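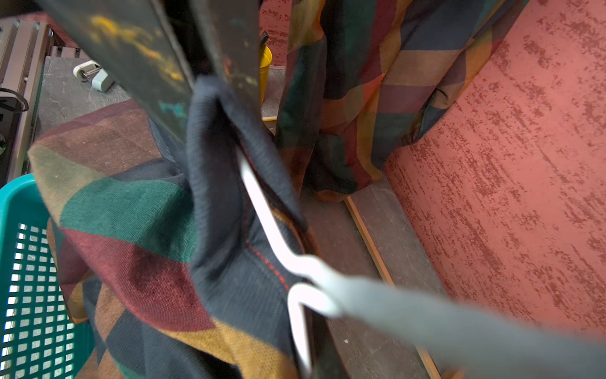
Otow eval log, hanger task: success rate dropped after retrain

Status: open
Opened: Sat 12 October
Site: Vustcombe

Problem: new policy trained on 1092 demos does worse on knitwear than the old one (754 demos). Shirts fine. Navy knit on the white wire hanger is the bad case, wrist view above.

Tried so far
- re-ran old checkpoint, same garments. Still good, so not the hardware
- checked wrist cam exposure. Fine
- swapped hangers, no change
- 300 rollouts w/ patchwork curtain behind vs plain backdrop. Plain is better but not by much. Doesnt explain it

Current guess: the extra demos from Plestolitz use a different gripper zero. Offset is small but at the bend in the wire it would matter, finger ends up under the knit and short of the rod. Haven't proved this.

Next
- retrain without the Plestolitz batch, same seed
- if that fixes it, relabel gripper width and add them back in
- hold the Østergaard comparison untill then, the table in the draft is wrong if this is real

Update: retrain running, step count looks ok. Roughly 868 eval trials queued for after. Do not touch the gripper calibraton on this cell pls. Will post numbers here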